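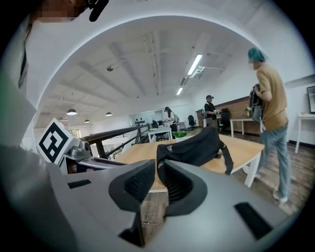

4. Parking penalties and the informal appeal

Figure 4. Hand-held gripper with two black finger pads and a gap between them.

The town of Okomar brought in paid parking in its inner streets before it had a written policy on appeals. Wardens were employed by a contractor, Fastero, and penalty notices were printed from a hand-held unit linked to the Trikell back-office system. A motorist who thought a notice was wrong could write to the parking office, and a clerk would cancel it or uphold it. We call this stage the informal appeal. It comes before any hearing and costs the motorist nothing except the time taken to write.

We drew a sample of 600 informal appeals from the Trikell records. Each record holds the time of the notice, the street, the contravention code, the motorist's letter and the clerk's reply. Notices that were paid without challenge are not included, and so the sample says nothing about how many of those were also issued wrongly. Duplicate letters about the same notice were merged before the sample was drawn.

4.1 Reasons given by motorists

Most letters gave a single reason. The common ones were that a ticket had been bought but had slipped out of view, that the sign could not be read from the parking space, that the machine was out of order, and that the driver was loading or unloading. A smaller group of letters did not dispute the contravention at all and asked for the penalty to be dropped on grounds of illness or hardship. We coded these separately as requests for discretion. The council's published guidance does not say how they should be dealt with, and the clerks' replies show that they were handled in quite different ways.

Paulík Street came up far more often than its length would suggest. It has residents' bays on one side and shared bays on the other, and the hours of control on the two sides did not match until the signs were changed in March. Letters from before the change often complained that the driver had read the plate on the wrong side of the road. After the change this complaint nearly disappeared, although appeals about permits that had expired continued at the same level.

4.2 How the replies were written

Clerks worked from 7 standard letters. These covered the main contravention codes but had been drafted when the scheme was smaller, and 2 of them still referred to a car park that had closed. In many of the cases we read, the standard letter answered a point that the motorist had not made. A driver who wrote that the machine was out of order might be told that tickets must be displayed clearly, with no mention of the machine. The fault log was kept by Fastero in a separate file, and clerks had to ask for it by email. It was not requested in every case where it would have helped.

Where the log had been requested, the reply was longer and dealt with the facts. It was also slower. The office aimed to answer within 60 days, and the replies that waited on the contractor were the ones most likely to miss that target. During the wait the discounted rate was held open, but only some of the standard letters said so. Several motorists wrote again to ask whether the discount would be lost, which added to the office's work.

4.3 Limits of the records

The Trikell record keeps the final decision but overwrites earlier ones. If a clerk first upheld a notice and later cancelled it after a second letter, only the cancellation can be seen in the outcome field. We recovered some of these changes by reading the correspondence, but scanned letters were missing from part of the sample. Outcomes by street should therefore be read with care. The contravention code is more reliable, as it is fixed when the notice is printed and cannot be edited afterwards by the parking office. Section 5 uses the code as the main grouping and returns to street only for the residents' zones.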